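Junia Two-Arm Table – Build and Set-Up Guide

Section 4. Mounting the arms and running the shoe shelf task

This section assumes the table is standing, the side rails are bolted down, and both arms have been tested one at a time on the bench (Section 3). Allow an evening. The second half needs two people.

4.1 What you need

Both follower arms, with grippers fitted
Arm cables and power leads
Hex keys for the rail clamps
The low wooden shelf with metal legs
Two pairs of slide sandals in different colors
Black floor tape
Laptop with the Zalum control software installed

Slides are easier to start with than laced shoes. Adult sizes work better than kids' sizes, and 248 mm is the shortest sole we have had good results with.

4.2 Mounting the arms

1. Switch off both power supplies and unplug them from the wall.

2. Set the left arm on the left rail and slide it until the back of the clamp is 300 mm from the far end of the rail. Tighten the clamp by hand only.

3. Do the same with the right arm. Measure it again even if it looks level with the left one. The rails on the first table were cut to slightly different lengths, and yours may be too.

4. Tighten all clamp bolts with the hex key, working in a cross pattern. Push sideways on each base. If it rocks, take the arm off and check for sawdust under the clamp.

5. Run each arm cable down from the base and toward the outside of the table. Leave a generous loop at the gripper end – the wrist takes up more cable than you expect when the arm folds back on itself.

Caution: Do not zip-tie the gripper cable to the upper link. Alcides Evangelista did this on the first build and the connector pulled out on the first full wrist turn.

6. Put a label strip on each arm. The software calls the arms "left" and "right" as seen from the front of the table. People standing behind it get this wrong all the time.

7. Mark the keep-clear area on the floor with black tape. Fold each arm outward by hand while the power is off, note how far the elbow travels past the table edge, and put the tape beyond that point.

Note: At the Staltard shop we walk the tape line every Wednesday before open hours and press down any loose ends.

4.3 First power-up

1. Support both arms by hand, or have a second person do it. They will sag before the motors hold.

2. Plug in the left supply, then the right. Wait for the lights on each arm to turn green. If an elbow light stays off, reseat the connector at that joint.

3. Start Zalum and open the table profile called Miranda. Set the speed limit to 13 percent. Leave it there for the rest of this section.

4. Open and close each gripper from the keyboard. The fingers should meet without clicking. If they stop short, run the zero routine again (Section 3.6).

Caution: Keep hands and faces outside the tape whenever the motors are on. The arms are light, but a folded elbow can swing out past the side of the table with very little warning.

4.4 Shoe shelf task

1. Place the shelf near the far edge of the table, centered between the rails. Drive each gripper to the front corner of the shelf on its own side. If one can't reach, move the shelf, not the arm.

2. Put one pair of slides on the shelf, side by side, straps toward the far end.

3. Lay the second pair on the open part of the tabletop. They don't need to be neat. A diagonal, almost end-to-end layout is a good test, and you should change it between runs.

4. Bring both arms to the start position over the shelf. Each arm works the sandal on its own side. Stop at this point and look at the spacing before you go on. The two grippers should be well apart, and the cable loop on each side should be free to move. A loop that hangs over a sandal is fine as long as it doesn't catch on the strap.

5. Nudge one gripper down a little at a time until a finger touches the sandal. Save this height in the profile. Repeat on the other side, and don't copy the value across.

Note: Footbeds are slippery. If the fingers skate, go for the strap or add a strip of rubber to the inside of each finger. We got through over 200 runs on one set of strips before they needed changing.
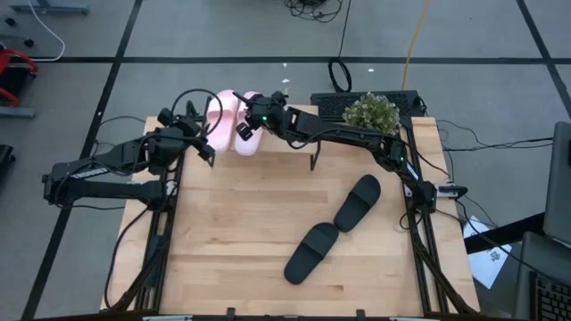 6. Raise both grippers clear of the shelf, return the arms to rest, and save the profile under a new name. Go on to Section 5 to record your first run.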